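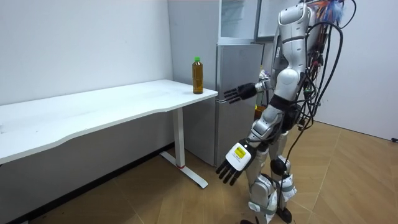 The corner is where the drink goes, one respondent told us, and it has gone there for as long as she has had a desk, because the middle belongs to work and the back belongs to things that never move. We heard this in one form or another in a great many of the Kavura interviews, and we have let it shape the way this section is laid out, beginning at the corner and working inward.

4.2 Drinks at the edge of the desk

Of the 400 diary entries collected in the Kavura study, 210 mention a bottle, cup or glass, and it was a pleasant surprise to us how carefully people wrote about them. A drink is a small thing on a desk, yet it has to be kept within reach and out of the way at the same time, and these two wishes pull against each other more than one might think. People with narrow desks felt this most. They wrote of sliding a bottle outward a little at a time through the morning -- first to make room for a notebook, then for an elbow -- until it stood at the very end of the top.

We use the word "corner" here for any spot near the meeting of a long side and a short side, even where the top is rounded off and has no true corner to speak of. Earlier drafts of our coding sheet kept rounded and square tops apart, but the two coders found it hard to hold to this from memory, and in the end we put them together. The Girard coding sheet, from which ours was adapted, treats the whole short side as a single zone, and readers who wish to compare the two should bear that in mind.

The second matter is how a bottle is held when it stands there. A hand that comes in from beyond the short side, below the level of the top, tends to meet the bottle low down, and so we coded the height of the hold separately from the place of the bottle. Figure 4 gives a case we coded as "near corner, low hold": the bottle is upright, and the fingers are around its lower half, leaving the shoulder and the cap clear. Holds at the neck were given their own code, as were holds on the cap alone.

Figure 4. Plastic bottle with a green cap near the right-hand end of a white desk, held around the lower half.

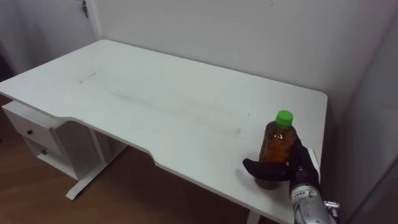
4.3 Marks on the surface

Pale tops are unforgiving, and our respondents knew it well. The desk in Figure 4 has some faint marks on it, among them a thin dark scuff toward the far left, well away from the bottle. We did not try to say what had made any particular mark. What we did record was whether people moved their drinks on account of the surface, and in the Trundance group many did, choosing one spot and keeping to it even when the rest of the desk was clear. The Lastia group was more relaxed about the matter -- several wrote that a desk is there to be used -- and their drinks wandered accordingly. Entries that mentioned a coaster or a folded cloth were coded under 4.4, together with trays.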